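Tevia talk, speaker notes, 20 January 2020

Slide 1. Hi everybody! Quick version of what we do: train the arm in simulation, one kitchen, 500 runs per task, and see what sticks.
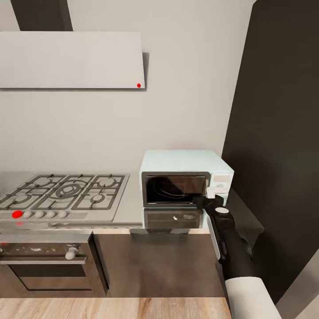 Say up front that all the scoring is done in sim, and don't get dragged into hardware yet (save it for Q&A).

Slide 2. So Ondieki is our method, Avis is the baseline. Same policy size, same 7 tasks. The only change is we drop wrist views at random in training.
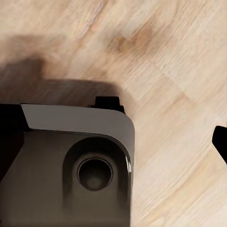 My hunch was that the policy leaned too hard on the wrist views. Look how much of one is just gripper housing and wood grain! Pause here, people laugh.

Slide 3. Result: failures down 34 percent against Avis. Go slow on this one.

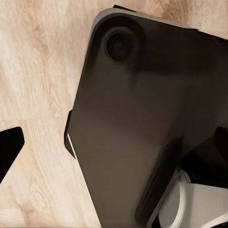 Slide 4. What still breaks

Clutter, mostly. I've been poking at this since September and it's still my least favorite plot. When something big and brown fills half the view and the red spheres are way off to the side, we lose the target.
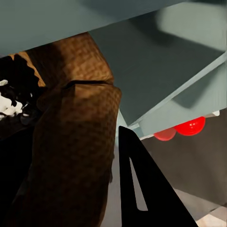
Depth might help, I go back and forth. With the black finger right up close and the spheres sitting farther back, you'd think it would be easy money. Mention Bunside if there's time.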